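Workshop Tips: Teaching Two Arms to Serve Snacks

Hand-guiding and remote driving are the most fun you can have with a robot, and a good snack table makes a fantastic practice ground. Everything on it behaves differently when you grab it! These tips come out of our August sessions at Zornik, where Innes Crichton and I recorded 1,808 takes and threw out plenty of them.

Set the table the same way first

Put a bit of masking tape under each tray and rack for the first batch of takes. Once the arms can do the job from the taped spots, start shifting things a little at a time. We move one item per batch, never more, so we know what upset it.

Start with the sandwich

Stand it up on its cut side and come down with the fingers on either flat face. Close slowly. Bread squashes long before you notice through the controls, so practice the squeeze by hand-guiding before you try it by remote. I love this one – when you get the pressure right it looks so gentle!

Pause over the target

Stop the gripper beside or above the tray for a slow count of two, then go in. Those little hovers make the recordings much easier to trim and line up later. Innes skipped them for a whole morning and we had to redo 21 takes.

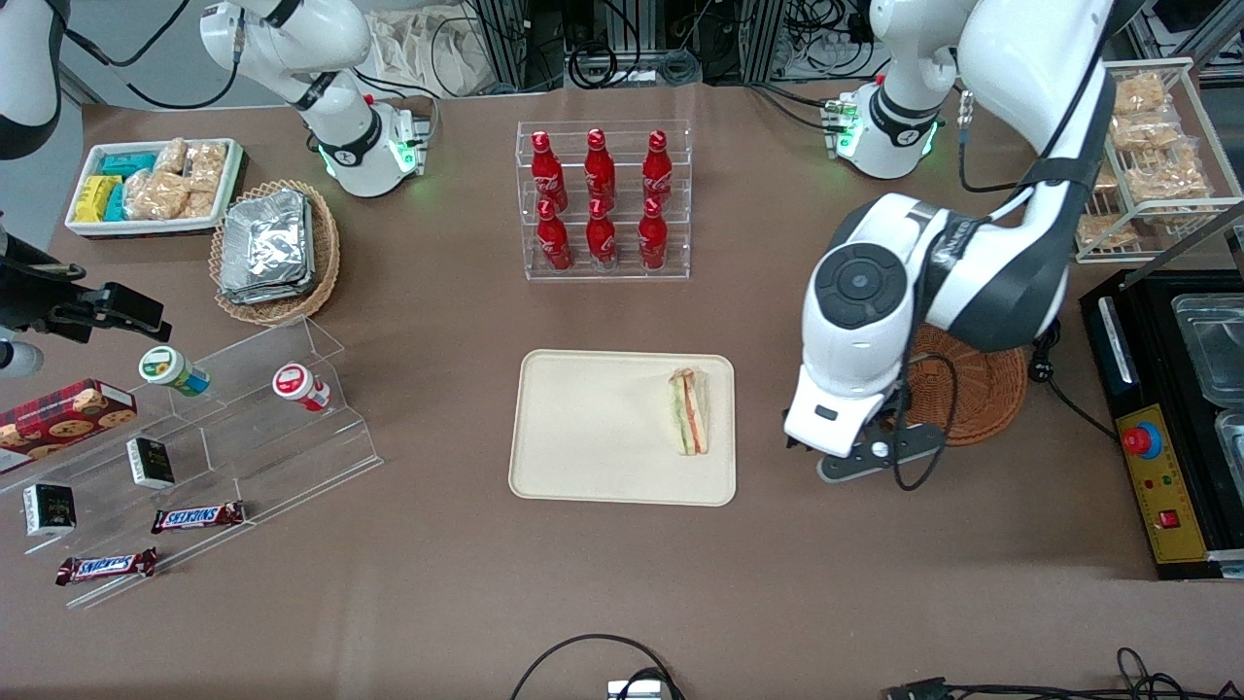 Save the shiny stuff for later

Foil packets and clear bags crinkle, slide and catch the light, so leave them until you're comfortable. With bags, pinch a corner seam. For bottles, lift straight up until they're well clear of the rack, and only then swing sideways.

Keep your own hands honest

Drive from one chair, at one height. Swap drivers every 4 takes if you can, as tired wrists wobble and the arm will happily learn the wobble too. If you fumble a grab, back off and try again without stopping the recording. A few clean recoveries are worth having, and we keep ours in a folder called Ekow.

Before you quit for the day

Park both arms, wipe the gripper fingers (crumbs get everywhere) and eat whatever sandwich hasn't been squeezed yet.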